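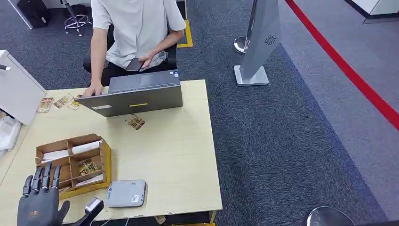

## Olus desk organiser: assessment after a trial in shared offices

The Olus is an open-topped organiser tray in brown cardboard, divided by thin cardboard walls into several compartments. It is supplied by Hervieu under catalogue number 2816 and is intended for shared tables, where small supplies tend to spread into the space needed for work. The offices at Plaltstead assessed it over 34 working days, with a view to its wider use on the first floor.

### Capacity and layout

The compartments suit small, flat articles. Card-like packets can be stood upright and remain easy to pick out, and folded paper items lie flat without being bent. The yellow inner wall along one side makes the tray easy to find on a pale table.

The dividers are less suitable for pens, which lean across into the next compartment. Staff who wished to keep pens to hand were advised to use a separate pot.

### Use beside a laptop

A corner of the table proved the best position. Placed there, the tray leaves space for an open laptop and for a hand to rest beside it. The open top allows supplies to be taken while seated, although packets are still left lying on the table when people are busy. The tray does not cure that habit. It does shorten the clearing up at the end of the day.

### Strength and care

Cardboard has the usual limits. The outer walls kept their shape during the trial, but one divider softened at the top through handling. The tray should be lifted from beneath with both hands and wiped only with a dry cloth. Offices requiring something more durable may prefer the Turorine, a heavier model from the same supplier, listed under number 1616.

### Floor storage

Trays should not be kept on the floor, even for a short time. On a flecked grey-blue carpet, small white articles are easily overlooked, and yellow floor tape marks out an area without protecting anything placed inside it.

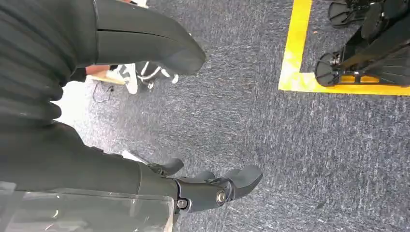 Gaspard Gilbert wrote that the advice on floors was sound, but that a lid would be of more use to his office than a stronger base. He also asked whether the dividers could be bought separately. Hervieu does not list them as a spare part at present.

### Recommendation

The Olus is recommended for light use on shared tables. It is not recommended for post rooms or for damp areas. Orders should be sent to Raphaël Lebrun in room 325, stating the number of trays required and the table on which each will stand.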